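The Ploreck Pads

3 min read
Print | E-mail 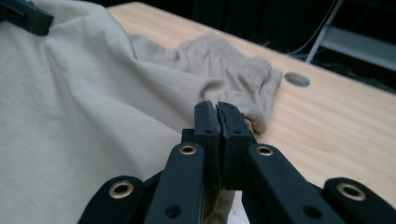
Fingertips closed on a fold of the beige cloth.

The test plan allowed 100 grasps for each set of pads. The Rundum pads had completed theirs before lunch, and the figures were in the log. The Ploreck pads were on grasp 5.

She opened the jaws, let the cloth drop and wrote "held, 3 seconds" in the column provided. The column was narrow. Skellport had drawn up the form for rigid parts, and it had no entry for a fold that held while the rest of the garment slid out beneath it.

"Does that count?" asked the man at the controller.

"What does the plan say?"

He read it again. "The object is retained."

"Which part of the object?"

He scrolled down. The plan ran to 400 lines, most of them concerning torque. Zakaria would want one number for each pad by Monday and would buy whichever number was larger.

She squeezed the handle. The linkage drew in and the tips met. She lifted until she felt the weight come on, then stopped and waited for the cloth to settle.

"Add a column," she said.

"The form's locked."

"Then use the margin."

He found a pencil, ruled a line down the right-hand side of the printed sheet and headed it "Which part". She read out the first entry. He wrote it down, and she opened the jaws for grasp six.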